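Kukberg bench, bin liner task, demonstrations by hand with the two Trossen arms. Aim for this set is 800 good episodes. We have 41 I'd keep. The full bag goes on the table to the right of the white bin, then a fresh liner into the bin.

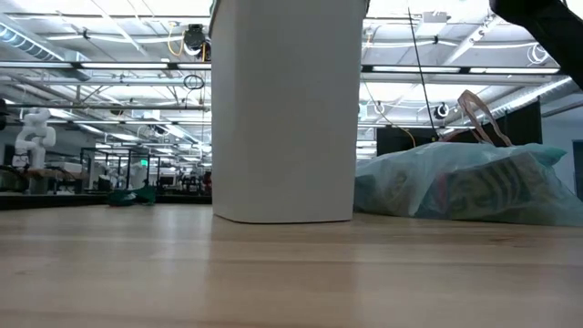
I've cut the reset sheet down to one page, as people were skipping the second one. Start position of the bag may vary by a hand's width either way. The bin may turn a little but not tip. Low camera and top camera must both be recording before the arms move. If one drops out, bin the episode and don't try to patch it.

The right gripper does most of the holding. Pinch the bag high and go slowly, and stop the episode if the film starts to tear.
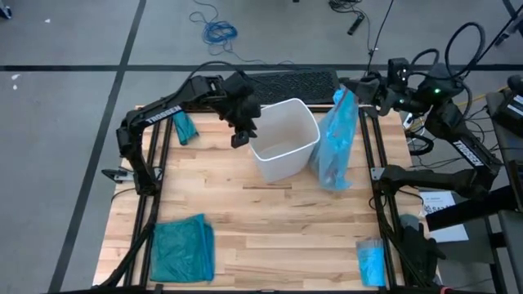
Anselmo Tello thinks we should keep the fumbled grasps too, marked as such, so the model sees a recovery now and then. I'd agree up to 100 of them. Past that I want to see a training run first.

File numbering carries on from 3090. Don't reuse numbers from deleted takes.

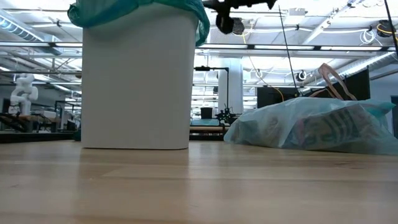

Kukberg, January 4, 2019

Liner work carried on. Opening the rim with both grippers is still the slow part. Asked Gøran Hägglund for softer finger pads. Labels to be checked before the next batch is copied over.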